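Robot club: towel grasp misses, and the arm creeps after a while
Asked by Hedlund_club, 5 Jul 2024
Viewed 218 times - 2 answers

Our student team has a towel handling task to finish by November. The arm has to pick up a folded towel, move it 40 cm and put it down still folded. We use the Plesari planner with Taveck drivers. Out of 70 tries last week we got almost half. The usual failure is that only the top layer gets picked up and the rest stays behind. Should we change the finger pads or the approach?

Answer 1 (accepted)
Linnea Lunde

Change the approach first. Come in lower and close slower. I coach the Histis team and we had the same problem with pads from three suppliers. Go down until the fingertips nearly touch the table, then close.

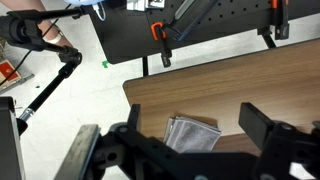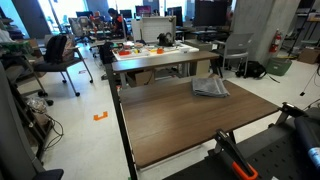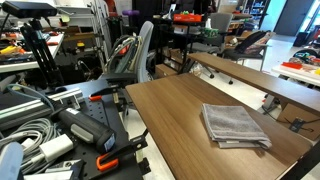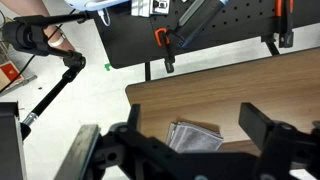

Folded gray cloth on the wood-grain table in all four.

Peeling layers is mostly a height error in your calibration. Measure the table height at each corner and put the real numbers in the planner - ours was off by 6 mm on one side. Then look at where the fingers end up before they close. In the first and last pictures they are open with the folded stack between them, and you want every layer in there before you command the close. Also check for error 701 in the Taveck log. For us it meant the close command timed out and the arm lifted anyway.

Answer 2
tb_mech

try rubber pads. worked for us on socks, never did towels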